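Notebook, Farport team, September
Student project for the Vondoler disassembly challenge
Place: Abernathy lab, long table
Entry started 2:15 pm, finished at home in the evening

Continuing from the last entry, where I stopped at the question of which way the tower should lie. We decided on its side with the open part up, and we will stay with that for the rest of the term. I had some sympathy for the standing position, which is how the computer stands in an office, but with the case standing both arms must reach in horizontally and the cables hang into the path. When it lies down, most of the motions are vertical and much simpler to teach.

Task for this session: the hard drive. The rules of Vondoler give the most points for a drive that is taken out with its caddy and put back with its caddy, without touching the cables on the way. Putting back gives more than taking out. I think this is fair. Everybody in the class can pull something out of a computer.

State at the beginning:
- Side panel off, stored under the desk.
- Position of the case on the table measured again from the two nearest slots. It had moved a little compared with the last entry. I do not know who moved it and it does not matter, but please write it here when you move it.
- Grokent (our sequence program) at version 4. Version 3 is kept in the old folder, do not delete it.
- Speed limited to the slow setting for everything inside the case.

We started with the free motion only, drive in the gripper, to see how much space there is over the case on the power supply side. There is more than I believed. The height I had put in Grokent was far too careful, and the arm was spending most of its time going up and coming down again. 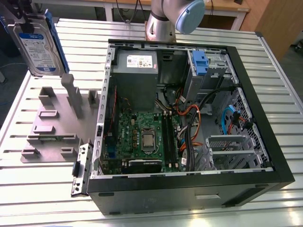
Approach to the cage

The approach point is the part where I lost the most time. In the program it is called P_ABOVE, and it is the last point before the drive goes down between the metal walls. If P_ABOVE is wrong by a small amount in the sideways direction, the caddy touches the wall and turns in the fingers. If it is wrong in the other direction, you see nothing at all until the last part of the way, and then the arm stops with a force warning.

I made the teaching again from zero. The procedure I used, for the next person:

1. Put the caddy into its bay by hand, with a normal pressure, until it sits.
2. Bring the gripper by hand guiding to the caddy and close it softly.
3. Save this as P_IN.
4. Go straight up in the tool direction, not in the table direction. Save as P_ABOVE.
5. Open, go away, come back by program, and look if the fingers arrive on the same place.

Step 4 was my mistake in the last two sessions. The tool direction and the table direction are almost the same, so the motion looks right to the eye, but over the length of the caddy the difference is enough to make it rub. I am writing this in detail because I made the same mistake twice and I was convinced both times that the fingers were the problem. I had even started drawing new fingers. The drawing is in the shared folder and can be ignored.

In Grokent the height value of P_ABOVE is now 977 in the units of the program (they are steps, they are not millimeters, please do not convert them in your head as I did). The old value was 1135. I leave both numbers here in case the new one turns out too low when we change to the other case with the taller cage.

Grip on the caddy

We hold the caddy, and the drive travels inside it. In the first weeks we tried to take the bare drive and I do not want to go back to that. The metal is smooth, the edges are not made for fingers, and each time it slips there is a noise that makes everybody turn around. The plastic of the caddy gives a little under the force and this is good for us.

The force is still set by feeling. I would like to have a proper test, with the same caddy, from the lowest force up to the one where the plastic begins to bend visibly, and a short table of the results. I did not do it because the afternoon was already half gone. It should be done before we touch the speed, otherwise we will change two things together and understand neither.

Another point about the grip: the label. If the fingers close on the label side, the paper can be pushed and gets folded, and then the grip is different on the next run. For the competition we will get a drive we have not seen before, so we cannot count on a clean surface. I propose that we always close on the plastic, also when this costs a turn of the wrist.

Cables

I spent a while only looking at the cables, with the arm parked. The light blue SATA cable is stiff and it keeps the form in which you leave it. The power wires are softer and come back slowly to where they were. So a cable that is out of the way at the start of a run can be in the way at the end of it, and it would be wrong to blame the program for this.

In the challenge we are allowed to route the cables by hand one time, before the clock starts. We should use this time well. My suggestion is that one person does it always, with the same order of movements, and that we practice it like any other step. Two people doing it in two ways gives us two different machines.

I ran the transfer over the open case with the drive in the gripper, stopping in the middle to check the distance to the board. It is comfortable. At no point in the new path do we need to pass lower than the rim of the chassis, except in the bay itself.
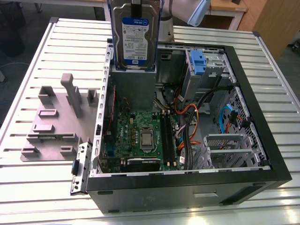

Tihomir Leka objected that the path over the motherboard is comfortable only as long as the grip holds, and that a drive which falls from there lands on the processor socket. He would prefer that we go around by the front of the case, even if this is longer, and he reminded me that a damaged board means zero points for the whole round, also for the parts already done.

I answered that the way around is almost double in length and brings the elbow near to the second arm. We talked about it for some time and did not agree completely. The compromise, written here so that we both remember it the same way: over the board we keep the low height and the slow speed, and the fast setting is allowed only outside of the case. He will draw the longer path in Grokent so we can compare the times on paper before we discuss again. I must say that after the discussion I am less certain than before it, and if his path is not much slower I will accept it.

Second arm

The second arm does not have a job in the drive task yet. It stays parked behind the case. Several people asked me why we do not use it to hold the cables away, and the answer is that we would like to, but the two programs do not wait for each other properly. Grokent can start both arms, it can also stop both, but the signal "I am finished, now you" arrives sometimes before the motion has really ended. Until this is solved I do not want both arms inside the case together.

A small idea for later: let the second arm take the blue latch. The latch needs a push and a short movement to the side, and it is a good exercise for somebody who joins the team new, because nothing else happens at the same time and the force is small. I would be happy to explain it to anybody who wants to try.

Fixture plate

The printed plate stays at the left of the case for now. I considered moving it closer, but the hinged bracket of the case hangs over on that side and I prefer to keep a free space there for the hand that does the cable routing. The plate is only laid on the table at the moment. It has to be fixed before we run anything with it, and the position must be measured after the fixing and not before.

For the next version of the print, please make the corners round. I caught my sleeve on it again.

Last runs of the afternoon

With the new P_ABOVE and the straight motion in tool direction I repeated the approach and retreat near the cage, without closing the fingers. I wanted to see if the return position stays the same when the arm has been working for a longer time. We planned up to 4 repeats per setting and I kept to this, because after that I stop watching carefully and the notes become worse. 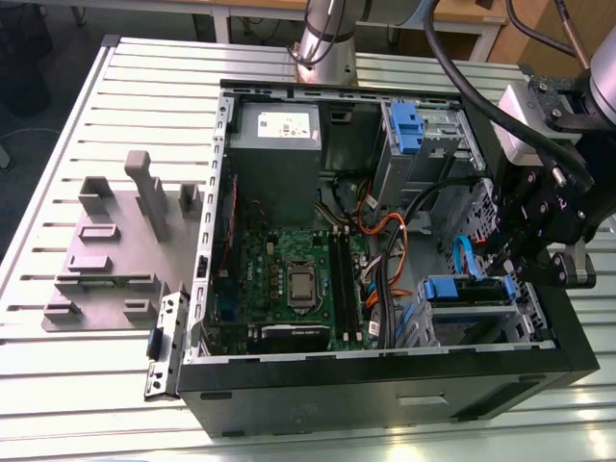
The one thing I changed between the repeats was the pause before the descent. Without a pause the arm comes to P_ABOVE and still swings a very little, and it starts to go down during the swing. With a half second of waiting this is gone to my eye. I also tried a full second and I cannot see a difference, so half a second is in the program now. In a run with many pick points this adds up, but for the drive we have only two places where it is needed.

Open points

- Force test on the caddy, with table. I can do it, but I need a second person at the stop button.
- Compare the path over the board and the path around the front.
- The finish signal between the arms. I will write down the exact order of events when it goes wrong, I have it only in my memory at present.
- Fix the plate, then measure.
- Grokent asks for a confirmation every time the speed limit changes, and the window opens behind the other window. If the arm "does nothing", look there first. I lost ten minutes with this.
- The key of the Abernathy lab goes back into the box at the entrance, not in the drawer.

Saved everything as version 4b. The case is still on the table with the panel off, please leave it in its position if you can.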